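Call for participants: household alarm response study

Forkano is inviting households in the Pletby area to take part in a study of home security monitoring. The study will examine how residents set, answer and cancel intruder alarms in everyday use, and how quickly a keyholder can be reached when an alert is raised at night.

We wish to recruit 25 households, including flats and rented homes. Applicants must be aged 18 or over and must be able to name two keyholders living within 11 miles of the property. Tenants will need the written consent of their landlord.

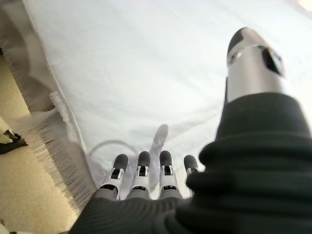
Will I have to pay for the equipment?

The control panel, door contacts and motion sensors are supplied and fitted by Brillero at no charge, and are removed when the study ends.

Each household will keep the system in use for 2 months and complete a short weekly form. Test alerts will be sent without notice – never between 11 at night and seven in the morning, unless the household has agreed to night tests. A payment of £100 is made on return of the final form.

Recordings are not made inside the home. Alert times and call records are held by Karakaya, which runs the monitoring desk, and are deleted once the results have been checked.
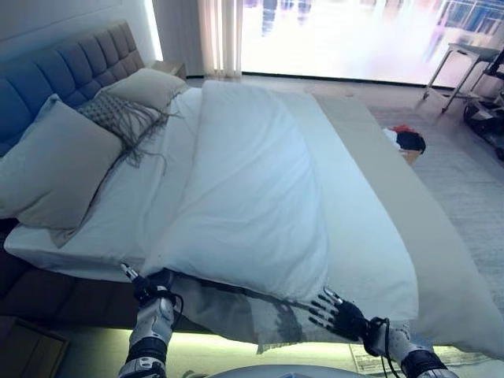

A participant in the earlier pilot, Pletby Road, wrote that the fitting took less than a morning and that the weekly form was easy to keep up with, although she would have liked more warning before the first test call.

Applications should be made on the form available from the Forkano office in Pletby. The closing date is the last Saturday in November. Households not selected will be placed on a reserve list – please tell us if you do not wish to be included.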